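Speaker notes: reading a local women's exhibition through its paper trail

Last updated: June
Shares 42 | Comments 20

Opening. Thank the hosts. Mention that the handout has the reading list on the back, and that questions can wait until the second half.

Start with the Drutbridge Needlework and Home Industries Show. It was a small event, run out of a chapel hall by women from the mill streets, a short ride from Burnley. It never made the national papers. What survives is an entry ledger, a prize list, a bundle of letters and one damaged floor plan.

The ledger has 1416 entries. Say the number slowly. People expect a few dozen quilts. Most of the entries are small: collars, darned stockings, jars of preserves, children's caps. Each line gives a class, a name and a street. Married women are nearly always listed under a husband's initials, so the same person can turn up twice under different names after a wedding.

Next: how the transcription was done. All of it was typed up by hand from scans, one line per entry, spelling left as found. The street names were checked against rate books. I kept a separate column for my own guesses so they would not get mixed in with the text.
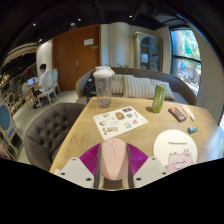
Pink mouse in the gripper, at the wooden table.

Pause for water. Then the letters.

The letters are the best part and I should leave time for them. Read the one complaining about the judging of plain sewing. The writer wanted to know why a machine-stitched shirt took the prize in a hand class. The reply is polite and gives away nothing. There are two more from the same writer over the next month, each shorter than the last.

Then the Ozoliņš entries. A family of that name shows up in the lace class, with the name spelled four ways. I have left all four in the index. If asked: I don't know when they came to the town, and the rate books don't help.

Money. Total takings were 3037 pence, written in the ledger as one running sum with no division into door money and tea. Don't guess at the split. Someone asked last time and I did guess, and it ended up in a newsletter. 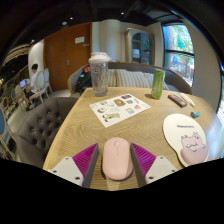
The mouse again, on the wooden table.

The Jumeck index. Explain that this is just the name of the searchable file. You can look up a person, a street or a class of work. Lace and preserves are finished. Knitting is roughly half done. The children's classes have not been started, and the handwriting there is poor.

Show the floor plan last. The corner with the water damage is where the book stall stood. One letter says it sold pamphlets on votes for women and that a chapel elder asked for them to be moved under the table. The plan marks the stall but says nothing on what was sold. Be clear that we have one source for this story, written by someone who was cross with the chapel for other reasons.

If running late, cut the section on prize cards and go straight to the plan.

Questions. Likely ones: where the prize quilts went (two are in private hands, the rest unknown), whether men entered (yes, in the rug class), and whether the index can be copied (yes, ask me for the file afterward).

Collect the spare handouts before leaving the room.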